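Hand drops to closed position after error 702, arm still moving

kundano_sk
Hello all. On Thursday our right hand closed by itself while the arm was still going to the table. 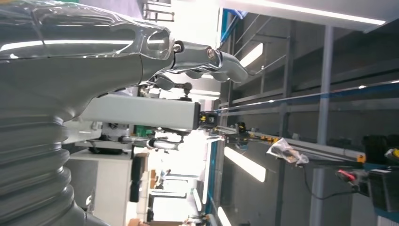
The controller showed error 702 and the arm did not stop for nearly 2 seconds. My finger was not inside, but it could be. I restarted and it ran 47 cycles with no fault.
— Setsuko Kuroda

grultell
702 is lost communication with the hand. Change the cable.

McKinnon
I don't agree. A bad cable explains the closing, but the arm must stop too. Check your safety input first.

grultell
Both then. Cable is the cheap one.

kundano_sk
Thank you. Input 64 was set to "warn" — I changed it to "stop". The cable I will test tomorrow, and until then we keep the power off.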